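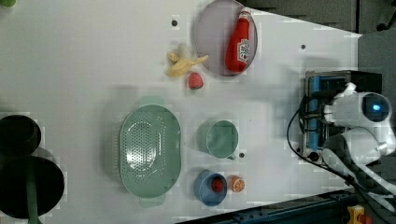 Overhead view, start of the May session. Ketchup bottle on the plate, arm parked on the right.

Bench notes, Lulutgate workshop, May

In at 9 with Brayan. Hervé joined after lunch. Aim for the day was to get the arm picking toy food off the white table and putting each piece where it's told, with the new finger pads on.

Table layout. We kept the same one from the last session: plate at the top, big green colander on the left, cup beside it, blue bowl nearest the front edge with the tomato in it. Banana, strawberry and orange slice go straight on the table. Please leave the plate where it is, the taught positions are all taken from it.

Pads. Brayan cast these at home in the softer of the two rubbers. They grip better than the first set but the left one had a lip on the inside edge, so the jaw was closing slightly crooked. Trimmed it with a scalpel, refitted, checked against a bit of card. Good enough.

Homing. The arm came up fine twice and then faulted on the third go. Power off, wait, power on, fine again. Same thing happened to Rebecca last time and she put it down to the connector at the wrist. I reseated it and taped the cable further back along the arm so the loop has more slack. No fault after that, but I wouldn't call it fixed.

Runs.

Strawberry to colander: 15 tries, 9 good. Nearly all the misses were the jaw coming down too high and brushing the leaves. Dropped the approach height by 7 mm and the last few all went in.

Tomato out of the bowl: poor. The jaw catches the rim of the bowl before it gets anywhere near the tomato. Hervé wants to try coming in at an angle. I'd sooner use a wider bowl for now and get on with the rest. We left it undecided.

Banana: fine if it is gripped across the middle. If it goes for the peel end it lets go halfway over the table.

Ketchup bottle off the plate: got it up, but it turned in the pads and the cap end swung down and hit the plate rim. Gripping nearer the middle should help. Also raised the closing force to 215 in the config (Brayan's units, ask him). Tried it once more at that setting and it held. Once isn't much to go on, so repeat this before we write it down as working.

Orange slice: not tried. Too flat for the pads as they are, I think.

Camera. The overhead view is sharp enough across the table. The green cup and the green colander are still being muddled by Brayan's sorting script when the cup handle faces down the table. He has labelled another batch from today and will retrain at home.

Software. Config saved in the Clindura folder on the shared drive, under today's session. The old one is still there with "old" on the end. Don't delete it, Lino's timing test still points at it.

Still to do:
- second set of pads, left mould needs cleaning up first
- proper strain relief on the wrist cable, the tape is temporary
- find a wider bowl
- repeat the bottle lift at 215
- ask Consuelo whether we can have the bench for a full afternoon next time

Packed up at 7. Arm powered down at the wall, pads left on.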